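4.2 Comparing finger pads and wrist cameras on the table-clearing task

We wanted a task that would be unkind to both fingers and cameras, and clearing up after a meal turned out to be a wonderful one. The objects are cheap and easy to replace, the sequence is familiar to anyone who has ever done the dishes, and nearly every item breaks some assumption that a gripper designer would like to make. Plates are wide and thin. Forks lie flat. Snack packets crumple differently every time they are touched, and rice goes everywhere.

Two finger sets were compared on the same arms. The Erano set is the stiffer of the two and closes on a narrow line of contact. The Fahy set has a softer backing and a wider textured pad. Both were driven by the Mernberg controller with identical force limits, so that any difference we saw would come from the fingers and the view they leave to the camera. Across both sets we recorded 1594 grasp attempts, of which 661 were made with the Erano fingers and the rest with the Fahy fingers.

Figure 6 gives a good idea of what the policy has to work with at the wrist. A black finger rises on either side of the image and takes a good bite out of it, and everything the policy knows about the next grasp has to come through the gap in the middle or over the tops of the fingers.
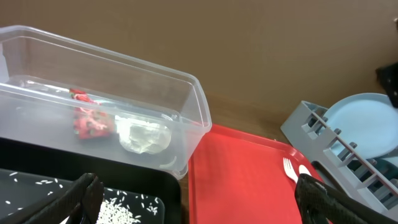

Figure 6. Wrist view with the fingers open. A fork and spoon lie on the red tray, close to the right finger.

The utensils were the part we enjoyed most. In a view like this one the bowl of the spoon is in plain sight while its handle is hidden under the finger, so the policy must commit to a grasp on a part it cannot see. We had expected to need a second wrist camera for this. The Fahy pads did surprisingly well without one, and we put that down to their width, which forgives a closing line that is a few millimeters off. The Erano fingers were better when the approach was clean and much worse when it was not.

Transparent plastic was the other source of excitement. The storage bin has clear walls, and its rim often shows up as little more than a pale line. Contents seen through the wall look hazier than they would in the open. A red wrapper holds its color well enough to be found anyway, but a ball of white tissue can sit close to a pale reflection and be very hard to tell from it, and our first segmentation model merged the two again and again.
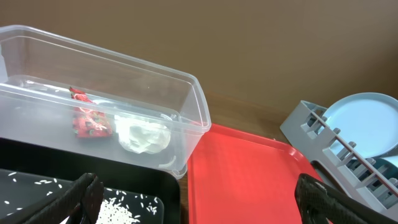

4.3 Effect of starting layout

Every policy was run from several layouts. Some began with trash in the bin, others with the bin empty and the packet still on a plate. The second group is harder than it sounds! A packet lying flat offers no edge to pinch, and the plate beneath it slides if the fingers press down too hard. Lowering the downward force limit helped both sets, and the Fahy fingers could then gather the packet from its middle, a motion we never programmed and were delighted to see appear in the learned policy.
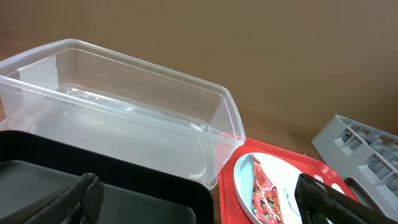 Figure 7. Wrist view with the bin empty and a strawberry-printed packet on the white plate.

We also found that the printed side of a packet matters. Policies trained mostly on crumpled wrappers were slow to recognize a flat one with its artwork showing, and adding more flat examples to the training set removed most of the delay. The full set now holds 1318 demonstrations, and we would gladly have collected more.

For the overhead comparison we kept the wrist streams and added a head camera looking down on both arms. It sees what the wrists cannot, such as how far the rice has spread on the black tray, or which dish overlaps which on the red one. It loses detail exactly where the gripper is working. The two kinds of view suit each other very well, and the best policy in all 5 layouts used both.

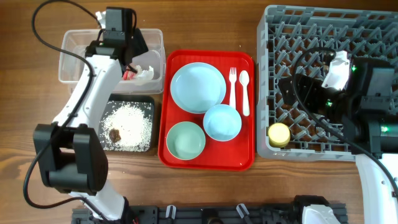

Manipulation and Grasping Group, Tududport Institute of Robotics

With the head camera added, the policies chose a sensible order far more often, taking the upper item of an overlapping pair first. Grasp quality itself hardly changed, which fits our view that the last few centimeters belong to the wrist camera and the pad. Rice remained the weak point for both finger sets. Neither could pick up single grains in any useful way, and our next round of tests will let one arm tilt the tray while the other holds the bin steady.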